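Handheld bimanual notebook: cloth on beds
Thursday, July
Tags: cloth, two-hand, home sets, Skedano

Picking up from the last entry, where I was grumbling about the table-only cloth policy falling apart as soon as we gave it a real bed. I now have a much better idea of what's going on and I'm pretty excited about it, so this one is long.

Quick recap for whoever on the Gellar side reads this. The old Skedano cloth set was all flat tabletops in one color. The policy learned it very well, and then on a soft surface it would close its fingers a little too high and come up with nothing, or go too deep and grab the cloth plus whatever was under it. We had put that down to depth. I think now it's mostly the approach angle, plus never having seen a busy background in training.

So the home set is all beds, with the bedding left as we find it. One white cloth, two handheld grippers, one person, start from a bunch and end at a folded rectangle. The bedspread in this home is wonderful for our purposes: quilted, off-white, printed all over with 福 in every style and color. If a model can find a cloth edge against that, I'll trust it against a bare table any day.
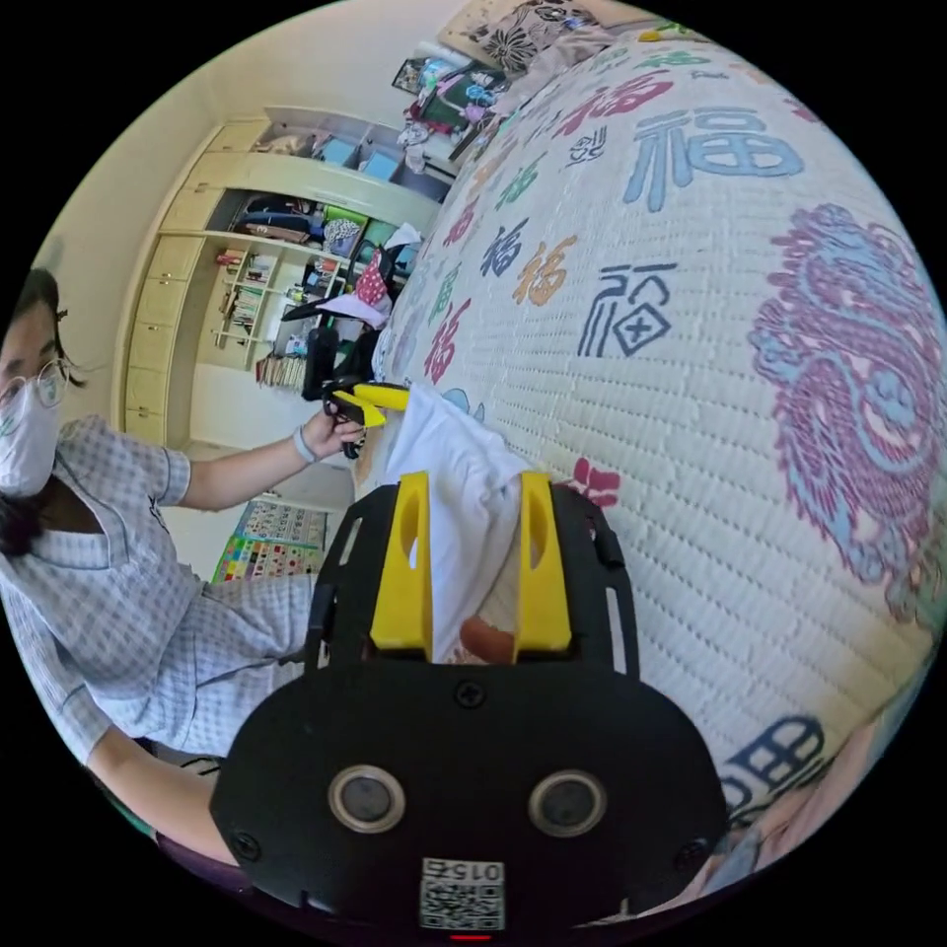

What I wanted to know was whether the two hands should be labeled as leader and helper, the way Halász suggests in the write-up we read in group meeting, or left symmetric. I went back and forth on it all week. In the end I trained both ways on the same data: 2746 segments after filtering, 500 held out, same seed, same 600 epochs. The only change is one extra input channel saying which hand is holding and which is moving.

The labeled version is better, and by more than I'd hoped! It gets confused far less during the handover, when one hand has a corner pinched and the other is still coming in. The symmetric one likes to send both grippers to the same corner (I watched it do this over and over in replay, it's kind of charming). The labeled one parks the holding hand and lets the other do the reaching. Losses look nearly the same for the two, so if I had only looked at the curves I'd have called it a tie. Please look at replays.

Things I still don't trust:

The labels come from a simple rule on finger opening and hand speed. It flips when the person pauses in the middle of a fold. I smoothed it with a window of 5 frames and that killed most of the flicker, but slow folders will still trip it.

The wide lens bends the cloth a lot near the border of the view. I crop in for training at the moment. Kemthorpe keeps the full circle and masks the corners, and I want to try it their way before we freeze anything.

All one cloth so far. A white cloth on a pale cover is hard in its own way, but it tells us nothing about thick towels.

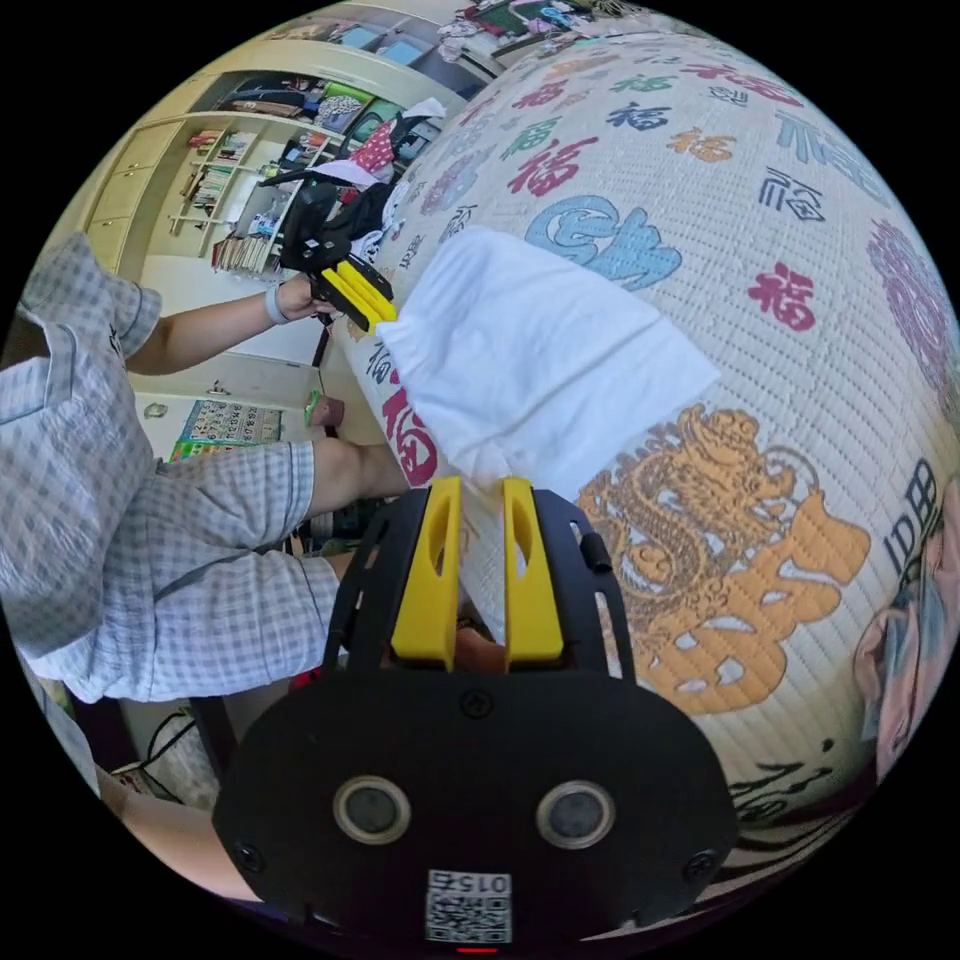
Page last changed: Thursday, 4:40 pm

Added after lunch: reran the scoring with the final shape counted separately from the first grasp, and the gap is nearly all in the handover and the last fold. First grasps are the same for both versions. That makes sense to me, as the extra channel has nothing to say until one hand is holding something. It also means my approach-angle idea needs its own test and I shouldn't mix the two up in the report.

Next up: relabel the slow segments by hand, try the full circle with a mask, and get a second seed going overnight. If the second seed agrees I'll move the labeled version into the main Skedano branch and leave the symmetric one as a baseline. The config for both is in the shared folder under cloth-roles. The old loader still works with it, but set the channel count yourself or it will drop the new input without a warning. That one cost me a morning.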